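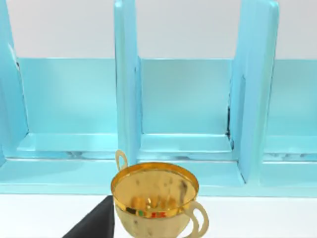 会社概要

株式会社Cuvov(以下「当社」)は、ロボットに作業を教えるための教示データの制作、遠隔操作環境の開発、および操作者の育成を行う会社です。人が手を添えてアームを導く直接教示と、離れた場所から操作装置を通じて動かす遠隔教示の双方を扱い、研究機関、製造業、物流業、生活支援機器の開発会社などのお客様にサービスを提供しております。

代表挨拶

平素より格別のご高配を賜り、厚く御礼申し上げます。

当社は、産業用ロボットの教示作業を請け負う小さな事務所として出発いたしました。当時の業務は、ティーチングペンダントを用いて一点ずつ位置を登録し、お客様の工場で動作を確認することが中心でした。その後、人の操作を連続した軌跡として記録し、そこから動作を学習させる手法が広まるにつれ、ご依頼の内容も大きく変わってまいりました。現在では、一つの作業について数多くの操作例を求められることが通例となっております。

操作例の良し悪しは、操作する人の技量に大きく左右されます。カップの取っ手に指先をどの角度で近づけるか、棚の仕切りにどれほどの余裕を残して腕を通すか、把持の直前にどこで速度を落とすか。熟練した操作者はこうした判断を無意識に行っておりますが、当社ではそれを言葉と手順に改め、社内の誰もが同じ水準で再現できるよう努めてまいりました。今後とも、教える側の技術を磨くことを通じて、お客様の開発に貢献してまいる所存です。

代表取締役 ティーメア・ジューリ(Tímea Győri)

経営理念

一、教示を専門の技能と位置づけ、その継承に責任を負う。
一、記録した操作の由来を明らかにし、お客様に対して誠実に報告する。
一、操作者の健康と安全を、納期に優先させる。

事業内容

1.教示データの制作
お客様からお預かりした作業仕様に基づき、当社の操作者が遠隔操作または直接教示によって作業を実演し、関節角度、手先の位置、把持の開閉などを時系列で記録いたします。対象となる作業は、食器や小物の把持、棚への収納と取り出し、部品の挿入、布類の取り扱いなど多岐にわたります。途中でやり直しを行った操作や完了に至らなかった操作についても、ご要望に応じて区分のうえ納品いたします。

2.シミュレーション環境における教示
実機の準備が整う前の段階や、物の形状および配置を幅広く変えたい場合には、仮想環境での教示をご提案しております。自社開発の環境「Herkemar」では、棚、作業台、食器などの対象物を組み合わせて作業場面を構成し、実機の場合と同じ操作装置でグリッパを動かすことができます。登録済みの対象物は約2,000点です。表面の質感や光の当たり方も場面ごとに設定でき、光沢の強い金属調の器のように画像認識が難しい対象についても、条件を変えながら操作例を収集することが可能です。

3.遠隔操作装置の設計および貸与
操作装置「Tuhiwai」は、操作者の手首と指の動きをアームとグリッパに伝える卓上型の装置です。長時間の使用を前提として肘の支持部を独立させ、体格に応じて高さを調整できる構造といたしました。短期の検証を目的とした貸与も承っております。貸与にあたっては、当社の担当者が設置と初期調整に立ち会います。

4.操作者育成講座
お客様ご自身で教示を行われる場合に向けて、操作者を育成する講座を開講しております。課程は基礎と応用の2課程です。基礎課程では仮想環境において視点の選び方、接近、把持、解放を学び、応用課程では実機を用いて接触を伴う作業に取り組んでいただきます。これまでに300名の方が修了されました。

品質管理について

当社では、収録した操作のすべてを、収録者とは別の担当者が再生して確認しております。確認の項目は11に分かれ、対象物への接近の経路、周囲の什器との干渉、把持の位置、動作の停滞の有無、記録の欠損などが含まれます。仮想環境で収録した操作については、対象物同士が不自然に重なっていないか、物理計算に乱れがないかも併せて点検いたします。

判定に迷う操作が見つかった場合は、収録者と確認者が同じ画面を見ながら協議し、その経過を備考として残します。仕様書の記述に解釈の余地があることが判明したときは、収録を一時停止し、お客様に照会いたします。過去には、食器を「棚の手前に置く」という指示について、棚板の前縁を指すのか作業台の上を指すのかを確認し、仕様書の文言を改めていただいた事例がございます。

操作者の就業環境

遠隔操作は、細かな視線の移動と手先の緊張が続く業務です。当社では連続して操作する時間に上限を設け、収録、確認、記録整理の各業務を交代で担当する体制をとっております。新たに入社した操作者は、まず社内の指導員のもとで仮想環境の課題に取り組み、指導員の認定を受けたのちに受託業務に就きます。なお、月曜日の午前は受託業務を入れず、操作方法の検討と装置の点検に充てております。

データの取り扱い

お預かりした仕様書、形状データおよび収録した操作記録は、案件ごとに区分した保管領域で管理し、閲覧できる者を担当者に限定しております。契約終了後の返却または消去については、契約書に定める手順に従って実施し、完了後に書面をもってご報告いたします。お客様の承諾なく、収録した操作記録を他の案件に流用することはございません。

拠点

本社および収録室:Fustbergビル内
収録室では実機による教示と仮想環境による教示の双方を行っております。操作者育成講座の会場も同ビル内にございます。

見学およびお問い合わせ

収録室の見学は事前予約制です。収録中の案件の内容によっては、ご覧いただける区画を制限させていただく場合がございます。次回の操作者育成講座は7月の開講を予定しており、受講のお申し込みは、お問い合わせ窓口の育成講座担当まで、所属、参加人数、遠隔操作のご経験の有無を添えてご連絡ください。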